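Review: the Sudus hand-held gripper and the Bratau grasp-point method
Posted 2/8/25
Filed under: Robotics, data collection, soft objects

We have had the Sudus kit at Brostdale for most of a term. It comes as a hand-held two-finger gripper with a camera mount, and it ships with the Bratau training code, which is the part I was more interested in. The claim behind Bratau is that you can teach a robot arm to pick up bedding by recording a person doing it with the same gripper, without any arm in the room at all. The method predicts a grasp point and an approach angle from the wrist view, then corrects both as the jaws close in. I wanted to know if it holds up on sheets and duvets in poor light, where our older corner-finding method from Lukáč mostly gave up.

Setting up took an afternoon. The printed guide is thin and two of the steps are in the wrong order (calibrate the jaw width before you pair the camera, whatever page 8 says). After that it was dependable. The grip is comfortable enough for short sessions, though Bohumila Kováčik, who has smaller hands than me, found the trigger a long reach and ended up using both hands for the slower approaches.

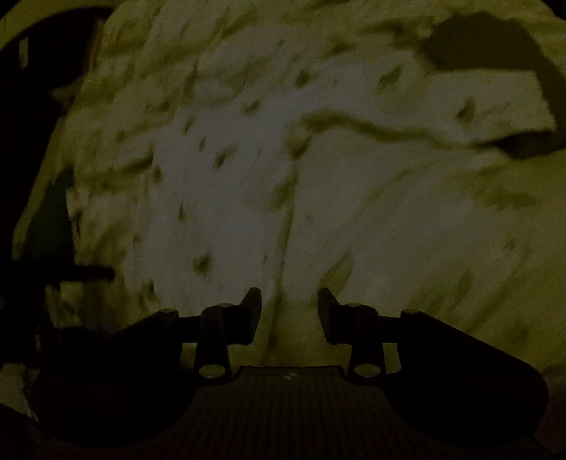

We recorded 217 demonstrations over four sessions. Each one is a single approach, pinch and lift. Most were done with the curtains shut, on purpose, as the released Bratau weights were trained in good light and we wanted to see what a modest amount of dim footage would do. We held back 50 of the recordings for testing and trained on the rest. Training ran overnight on one ordinary graphics card and needed no babysitting.

The main result is that the method works better on folds than on flat cloth. Given a ridge that stands up from the sheet, the predicted point was nearly always somewhere a person would have chosen. Given a broad smooth swell, it drifted, and sometimes settled on the shadow side of a crease where there was little to take hold of. Vratislav Dvořáček went through the held-back set by hand and his notes say much the same. He marks the approach angle as the weaker of the two outputs. I agree with him on that.

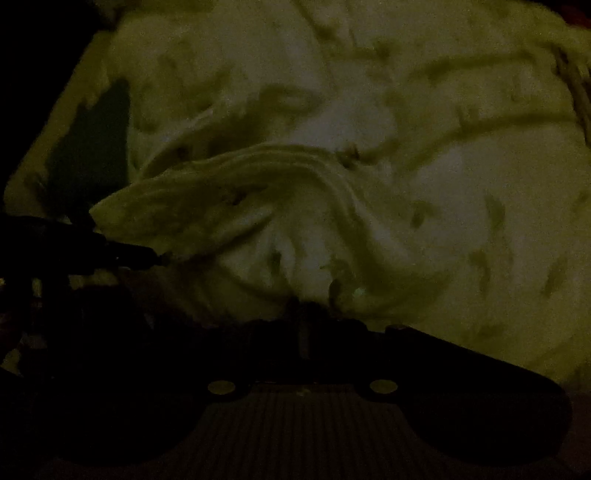

A gathered fold in low light, with the tip of a gripper finger close to its edge.

A case like the one in that picture is what I would call easy for the method, even with the colour muddied and the focus soft. There is a raised edge and it has a clear direction. I had expected grain to be the trouble. In our tests it mattered far less than how the cloth was lying. Turning the exposure up in software before training made little difference either way, so we stopped doing it.

Where I have a complaint is the last stretch before contact. The gripper takes up a lot of the lower part of the view, and once a fold drops between the jaws the network has very little cloth left around it to judge by. Bratau deals with this by giving more weight to the earlier frames, which is sensible for a towel. With a heavier cover the fold can shift when you touch it, and the earlier frames are then out of date. The paper that comes with the code gives this one paragraph. It deserves more.
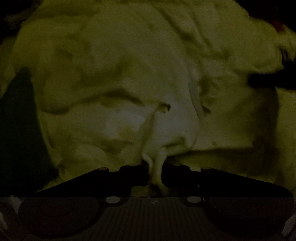
Fold hanging in the gap between the two jaws.

We tried a simple change, which was to drop the weighting once the jaws are within a hand's width of the cloth. It helped with the duvet and made thin sheets slightly worse. I have not found a setting that suits both, and for now we switch it by hand.

A few smaller points. The carry case is good. The files are large and the export tool stops without a message if the disk fills up, so check first. Replacement finger pads are sold in packs of 4 and we are still on the first pair. Support answered both of my emails within a couple of days, the second time with a patch.

Compared with the Lukáč approach, this is quicker to collect for and far less fussy about seeing a whole corner. It is worse if you need to unfold something to a known shape, because it has no idea which part of the sheet it is holding. For picking up, gathering and moving bedding I would use Bratau. For folding I would keep the old method, or run it after the first lift.

Score: 8 out of 10 for the gripper, a bit less for the guide. We will repeat the dim sessions in February with patterned covers and I will add the figures to this page.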